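1/ OK so I finally moved my sourdough starter from Wulten to Jindville and I have Thoughts. Buckle up, bread people

2/ Three hours in the car with a jar between my knees. My sister drove. I burped it at every rest stop like a baby and got some looks at the gas station!!

3/ First loaf in the new kitchen came out flat as a flip-flop. Same flour, same salt, same lazy folding. I blamed the oven, then the water, then (sorry) my sister

4/ Posted a whine about it and Judite Louro wrote back in like a minute: "let your tap water sit out overnight, then quit opening the lid." Rude but fair 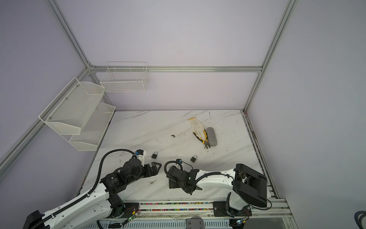

5/ So I did that. Day one, nothing. Day two, a few sad bubbles. Day three it climbed out of the jar and glued itself to my mail

6/ Loaf number two had an ear on it! A real one! I ate half of it standing up with butter and didn't call anybody until I was done

7/ For those asking, I feed it 137 grams of flour because that's what my old scoop holds and I'm not changing it now. Final dough weighs in at 524 before the salt. Please don't send me your spreadsheets

8/ Flour is the Prarnis bread flour, the store on my corner is out of the whole wheat again. If you see a bag anywhere near Jindville, message me, I will drive

9/ Next up is rye. My starter hates rye. Will report back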